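Print this item | E-mail this item
Shares: 7 | Comments: 2

Two-arm hold: what changed in the Brernside controller

The January build of Brernside replaces the way the planner treats an object held by both hands. Until now each arm had its own goal pose and its own trajectory, and a supervisor compared the two at every control step. When one arm slowed down for a joint limit, the supervisor stopped both. With rigid parts that was acceptable. With pillows, towels and throws it produced a lot of stops and a lot of squeezed fabric.

The new code plans one path for the object and derives both wrist paths from it. The distance between the wrists is a band with a lower and an upper limit, and the solver may use any value inside the band. A pillow can sag a little in the middle without raising a fault. 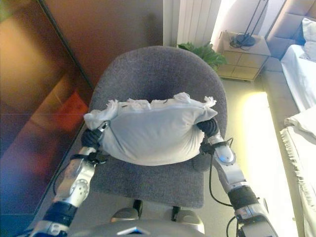
The band is set per object class in the Barkska config file. Sites that have tuned their own values should copy them over by hand. The old key, a single fixed spacing, is still read but is converted to a very narrow band, and the result will feel much like the old build.

Perception needed work as well. The wrist views and the head view were fused on a shared clock, but the wrist stream lagged by two cycles under load. The cloth mask then trailed the fingers, and the planner opened the hand in the wrong place. Stefanou, our timing layer, now stamps each image at capture and discards anything more than five cycles old.

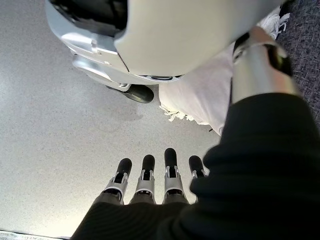

Impi Mustonen
Controls Software Lead, Hovodent

Fringe remains a problem for the segmenter. Loose threads are thin enough to drop out of the depth map, so the mask edge flickers between the hem and the ends of the tassels. Grasp points chosen on that edge are not stable. For now the planner pulls the mask in to the solid part of the cloth before it picks a point – crude, but repeatable.

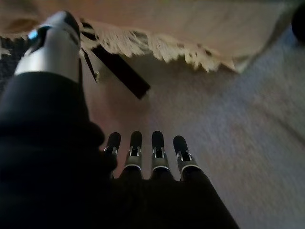 Low light makes it worse, mainly where the hand shades its own target. I have a branch that weights the head view more heavily when the wrist view goes dark. It is not in the January build and will not be merged until the replay tests pass on the full set of logs.

Known issue: switching object class in the middle of a hold leaves the old band in place. Release, switch, then grasp again.

Print this item | E-mail this item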